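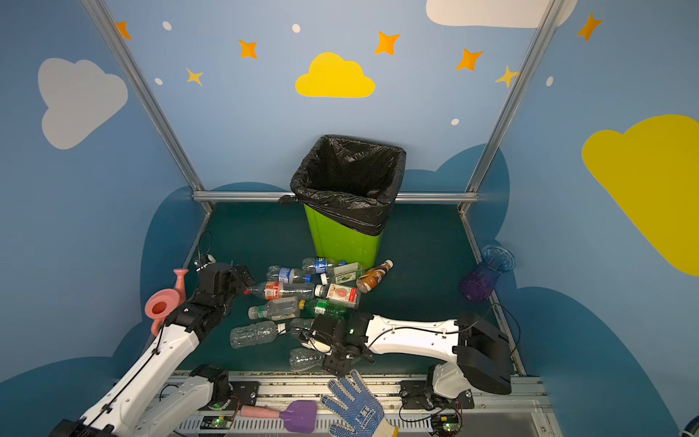 2020年9月2日
株式会社Cliden

双腕式容器回収セル「Florkora」の保守体系を改定、点検・交換手順書の提供を開始

株式会社Cliden（以下、Cliden）は、飲料容器をつかんでゴミ箱へ入れる双腕式の作業セル「Florkora」について、立ち上げ、日常点検、定期点検、部品交換の手順を全面的に見直し、新しい保守体系の提供を本日より開始します。あわせて、設置先の担当者が自分で作業できる範囲を広げ、交換部品と手順書を組にした保守キットの受注を始めます。

今回の改定は、株式会社Zavala（以下、Zavala）がProltham実証施設で運用しているFlorkora初号セルの保守記録をもとにしています。初号セルでは、把持部の摩耗、ケーブルの擦れ、床面の汚れによる検出の乱れなど、運用を続けるなかで生じる不具合とその対処を作業日誌に残してきました。Clidenはこの日誌を読み直し、順序が人によって異なっていた作業を一つの手順にまとめました。

■ 対象となるセルの構成

Florkoraは、アルミフレームで組んだ小型のブースの中で、2本のロボットアームが床面の飲料容器を扱うセルです。アームは共通の直動レールに取り付けられ、それぞれの先端にグリッパーを備えます。ペットボトルや紙パック飲料の容器を床面からつかみ上げ、奥のレールに寄せて置いたゴミ箱に入れるまでを一連の作業とします。

容器には、形を保ったもの、つぶれたもの、キャップの付いたもの、ラベルの色が異なるものが混在します。向きもそろえません。このため、同じ動作を同じ位置で繰り返す設備と比べると、把持部にかかる力の向きが毎回変わり、摩耗の出方にも偏りが生じます。初号セルでは、グリッパーの指先の内側よりも角の部分が先に傷む傾向が見られました。新しい点検表では、指先を正面から見る項目に加えて、角を斜めから見る項目を独立させています。

ブースの壁面は、水色の地に雲と星の図柄を描いた塗装仕上げです。清掃には乾いた布か、水を固く絞った布を使い、溶剤は使わないでください。床面は濃い青緑色で統一しています。補修で床材を一部だけ張り替えると、張り替えた部分が周囲と異なる色として検出されることがあるため、床面の補修は一面単位で承ります。

■ 改定の背景

初号セルの運用では、故障そのものよりも、停止した後の復旧に時間がかかることが課題になっていました。作業日誌を確認したところ、復旧が長引いた事例の多くは次のような経過をたどっていました。

まず、アームが把持に失敗して停止します。担当者はグリッパーを疑い、指先を交換します。再起動しても症状が変わらず、次にケーブルを確認し、続いてセンサーの位置を確認します。最後に、直動レールの原点がずれていたことが分かります。原点を取り直すと復旧しますが、その前に交換した指先の位置合わせがまだ済んでいないため、別の場所で再び停止します。

一つひとつの作業に誤りはありません。ただし、確認の順序が決まっていないため、正常な部分に手を入れてしまい、調整箇所が増えていました。新しい手順書では、停止後の確認をレールの原点、アームの取り付け、ケーブル、センサー、グリッパーの順に固定しました。先の項目で異常が見つかった場合はそこで直し、再起動して確かめてから次へ進みます。異常がなければ手を触れずに次の項目へ移ります。

この順序に変更してから、初号セルで停止が起きたときの復旧作業は、部品の取り寄せが必要な場合を除いて60分以内に収まっています。Zavalaの現場担当者からは、「交替の引き継ぎで、どこまで見たかを一言で伝えられるようになった」との声が寄せられています。

■ 立ち上げ手順の変更点

セルを新しく設置する場合、また移設した場合の立ち上げ手順を次のとおり改めました。

（1）フレームの据え付け
フレームの縦柱と奥の横材を先に組み、床面に置いて水平を確認します。従来は壁面パネルをはめた後に水平を見ていましたが、パネルの張りでフレームのねじれが隠れることがありました。今後は、パネルを入れる前と入れた後の両方で確認します。

（2）直動レールの取り付け
レールは手前側に置き、両端を仮締めした後に中央から外側へ向かって本締めします。締め終えたら、電源を入れない状態で可動部を端から端まで手で動かし、引っかかりがないことを確かめます。途中で重くなる箇所があれば、その位置に印を付け、近くのねじを緩めてやり直してください。

（3）アームの搭載
アームは片方ずつ搭載します。両方を同時に吊った状態での作業は行いません。片方の搭載が終わったら姿勢を折りたたみ位置にし、機械的に固定してからもう片方に移ります。搭載後は、肩に当たる部分の取り付けボルトに合いマークを入れます。合いマークは日常点検で使うため、ブースの外からのぞける向きに引いてください。

（4）ケーブルの固定
アームに沿わせるケーブルは、リンクごとにクリップで留めます。関節をまたぐ部分には余長を取り、アームを最も伸ばした姿勢と最も折りたたんだ姿勢の両方で、突っ張りも垂れ下がりもないことを確認します。初号セルでは、折りたたみ姿勢だけで長さを決めたためにケーブルが引かれ、コネクターの根元が傷んだ例がありました。

床際を通すセンサーの配線も同様です。輪にして余らせる場合は、アームの可動範囲の外に輪を置きます。床に置いた輪は清掃のたびに少しずつ動くため、清掃後に元の位置に戻ったことを点検表で確認する方式としました。

（5）ゴミ箱と袋の位置決め
ゴミ箱は奥の横材に沿わせて置きます。袋は縁を外側へ折り返し、口を上に開いた状態にします。折り返しが浅いと、容器を入れた際に縁が内側へ引き込まれ、次の容器が袋の外側に入ることがあります。折り返した部分を四辺とも指でなぞり、浮きがないことを確かめてください。

箱の色と袋の色は登録値として保存されます。異なる色の箱や袋に替える場合は、登録をやり直してから運転を再開します。

（6）把持試験
据え付けの最後に、容器を混在させた状態で把持試験を行います。試験は連続200回とし、途中で指先の調整を行った場合は最初から数え直します。従来は調整後も通算で数えていたため、調整前と調整後の結果が混ざり、設置直後の状態を正しく残せないことがありました。試験結果は保守台帳の最初のページに綴じ、以後の定期点検で比較の基準とします。

■ 日常点検

日常点検は、運転の開始前と終了後に行います。開始前の点検は目視と手触りを中心とし、工具を使いません。項目は次のとおりです。

・レール上に手袋、へら、ねじなどの置き忘れがないこと
・レールに取り付けた基板の表示灯が緑に点灯していること
・肩の取り付けボルトの合いマークがずれていないこと
・ケーブルのクリップに外れや割れがないこと
・グリッパーの指先に欠け、めくれ、付着物がないこと
・床面に液だれ、紙片、キャップが残っていないこと
・センサーの取り付け台に傾きがないこと
・袋の折り返しに浮きがないこと
・可動範囲に人や身体の一部が入っていないこと

置き忘れの確認を先頭に置いたのは、Zavalaからの要望によるものです。清掃用のへらや作業手袋は手前のレール周辺で使うことが多く、初号セルの日誌にも、起動の直前に気付いて取り除いたという記載が複数ありました。新しい点検表では、この項目に印が入るまで次の項目に進まない運用とし、主電源の操作盤にも同じ文言の札を掛けます。

終了後の点検では、床面と指先の清掃を行います。容器に残った飲料は乾くと粘りを持ち、指先に薄い膜を作ります。膜が付いた指先は容器を離すときに遅れが生じ、ゴミ箱の手前で落とす原因になります。中性洗剤を薄めた水で拭き、続いて水拭きし、乾いた布で仕上げてください。洗剤分を残したまま運転すると、反対に滑りやすくなります。

床面にこびり付いた汚れには樹脂製のへらを使います。金属製のへらは床面を削り、削れた部分が検出に影響するため使用できません。作業時には滑り止めの付いた編み手袋を推奨します。手袋は毛羽立ちが目立ってきたら替えてください。抜けた繊維がレールの可動部に入ると、動きが重くなることがあります。

■ 定期点検

定期点検は、運転時間200時間ごとに実施します。暦の日数を基準とする従来の方式は廃止しました。施設によって稼働の密度が異なり、同じ日数でも摩耗の進み方に大きな差があるためです。運転時間は制御盤の積算表示で確認し、点検を終えたら点検時の値を台帳に書き写します。積算表示そのものはリセットしません。

定期点検では、主電源を切り、施錠札を掛けたうえで次の作業を行います。

レールは古い潤滑剤を拭き取り、傷と異物を確認してから新しい潤滑剤を塗ります。古い潤滑剤の上から足す作業は行わないでください。拭き取った布に金属の粉が目立つ場合は運転を再開せず、Clidenの保守窓口にご連絡ください。

アームは、各関節を手で軽く押して遊びを確かめます。左右で手応えに違いがある場合は、遊びの大きい側だけでなく両方の状態を台帳に記入します。左右の比較は次の点検で役に立ちます。初号セルでも、片側の関節の変化は、数値に表れる前に記入欄の言葉の違いとして残っていました。

グリッパーは指先を外し、取り付け面を清掃して戻します。指先は左右のアームで入れ替えないでください。摩耗の向きがアームごとに異なるため、入れ替えると閉じたときに隙間ができます。新しい指先には出荷時に左右の刻印を入れました。

ケーブルはクリップをすべて外し、クリップの下に隠れていた被覆を確認します。擦れがあれば、クリップの位置を少しずらして留め直します。擦れが芯線の近くに達している場合や、被覆に硬さの変化がある場合は交換してください。テープを巻いて使い続けることは認めていません。

センサーは取り付け台の締め付けを確認し、レンズ面を専用の布で拭きます。拭いた後は位置の再確認を行い、登録時の画像と現在の画像を重ねて、ずれが許容内にあることを確かめます。

■ 部品交換の範囲

設置先で交換できる部品は、これまで指先と袋受け部品に限っていました。改定後は、次の部品も設置先で交換いただけます。

・グリッパー本体
・アーム外側のケーブルとクリップ
・センサーの取り付け台
・レール端部の緩衝材
・壁面パネル

グリッパー本体の交換では、取り付け後の原点合わせを設置先で行えるよう、位置合わせ用の治具を保守キットに収めました。治具を指先に挟み、画面の指示に沿ってゆっくり閉じると、開閉の基準位置が記録されます。治具は左右共用です。使用後は必ず取り外し、ケースに戻してから起動してください。ケースに治具が戻っていることを、2人目の担当者が確認する欄を作業票に設けています。

アームの関節部、レール本体、レール上の基板、制御盤の内部は、引き続きClidenの技術員が交換します。これらの部分のカバーを設置先で開けた場合は、その後の安全確認をClidenで改めて行う必要があり、確認が済むまで運転を再開できません。

■ 停止時の対応

運転中にセルが停止した場合は、はじめに表示灯と操作盤の表示を書き留めてください。電源を入れ直すと一部の表示が消え、原因の特定に時間がかかります。表示を書き留めた後、主電源を切り、アームが動かないことを確認してから扉側に入ります。

アームが容器をつかんだまま停止している場合、容器を引き抜かないでください。グリッパーの手動開放の操作を行い、容器を下から支えて外します。容器に飲料が残っていると、外した拍子にレールや基板へかかるおそれがあります。吸水布を手前のレールに掛けてから作業すると安全です。作業後は吸水布を取り除き、日常点検の先頭の項目から順に確認します。

両方のアームが互いに近い位置で停止した場合は、片方を退避させてからもう片方を動かします。どちらを先に動かすかは操作盤に表示されます。表示が出ない場合は手で動かさず、保守窓口にご連絡ください。

■ 保守キットと手順書

保守キットには、左右の指先、クリップ、緩衝材、位置合わせ治具、樹脂製へら、レンズ用の布、合いマーク用のペン、点検表、作業票が含まれます。ケーブルとグリッパー本体は別売りです。

手順書は、ブースの横に立てたまま片手でめくれる綴じ方に変更しました。表紙側に日常点検、裏表紙側に停止時の対応を置き、どちらからでも開けるようにしています。耐水紙を使用し、濡れた手袋で触れても文字がにじみません。Zavalaの現場では、従来の手順書のうち停止時のページだけを切り取って壁に貼っていたため、その使い方に合わせた構成としました。

既にFlorkoraをお使いの設置先には、新しい手順書と点検表を無償でお送りします。旧版の点検表と混在しないよう、新版の到着後は旧版を回収袋に入れてご返送ください。台帳は継続して使用できます。切り替え時点の運転時間を台帳に記入し、その値を新しい点検間隔の起点としてください。

■ 担当者向け講習

Clidenは、設置先の保守担当者を対象とした講習をProltham実証施設で開催します。講習では初号セルを停止させた状態で、指先とケーブルの交換、レールの清掃、治具を使った基準位置の記録を実際に行います。後半は、あらかじめ設定した不具合をセルに与え、新しい確認順序に沿って復旧させる実習です。

初回の講習は11月に開催します。お申し込みは保守窓口で受け付けます。受講の際は、お使いのセルの台帳の写しをお持ちください。過去の記載内容に応じて、実習の題材を調整します。遠隔地の設置先には技術員が訪問し、同じ内容の講習を現地で行うこともできます。訪問講習の費用は別途お見積もりします。

■ 今後の予定

Clidenは初号セルの運用を通じて、指先の材質の比較を続けています。現在の指先と硬さの異なる試作品を左右のアームで同時に使い、つぶれた容器をつかんだときの角の傷み方を記録しています。結果がまとまり次第、保守キットに収める指先の仕様に反映します。

また、紙の点検表に記入した内容を操作盤から入力できる機能の開発を進めています。入力機能の提供後も、紙の点検表の供給は継続します。

■ 会社概要

株式会社Clidenは、小型ロボットセルの設計、製造、保守を行う企業です。回収、仕分け、片付けの作業を対象とした設備を、施設の規模や床面の条件に合わせて提供しています。

株式会社Zavalaは、施設内の清掃と容器回収の業務を受託する企業です。Proltham実証施設において、Florkora初号セルの運用と日常点検を担当しています。

■ 本件に関するお問い合わせ

保守キット、手順書、講習について
株式会社Cliden　保守窓口

報道関係の方
株式会社Cliden　広報担当

本リリースに記載の内容は発表日現在のものです。仕様、提供条件は予告なく変更する場合があります。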